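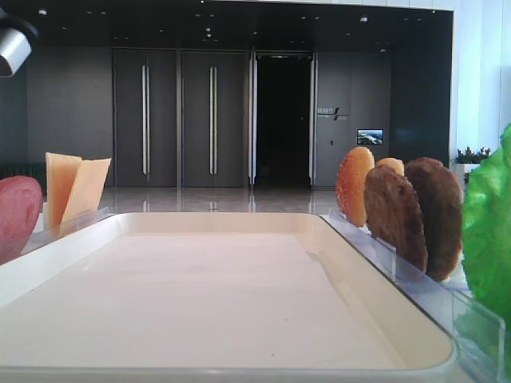

Tips for comparing grippers on a bench

Run the same job with every gripper. We use a toy burger build, and it has sorted out a Mameo two-finger from a Jetia soft one faster than any spec sheet did.

Stand flat pieces on edge in clear slotted holders. Most fingers can't get under a cheese slice lying on a table.

Keep the holders in the same spots for each arm. Mark the table with pencil - tape lifts.

Do 100 picks per piece before you write down an opinion. The first dozen always look better than the rest.

Wipe the finger pads between sets. Dish soap is fine, but let them dry overnight. 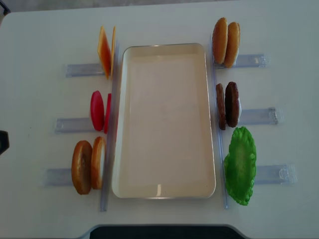

Which piece should a new gripper try first?
Start with a patty. It is stiff and has some texture, so a miss usually means your position is off. Leave the lettuce for last.

Set the grip force low and work up. Our Yan controller steps in small amounts, and we note the setting where each piece stops slipping.

Check the camera again after lunch. Daylight moves, and clear plastic throws different reflections by 3 p.m.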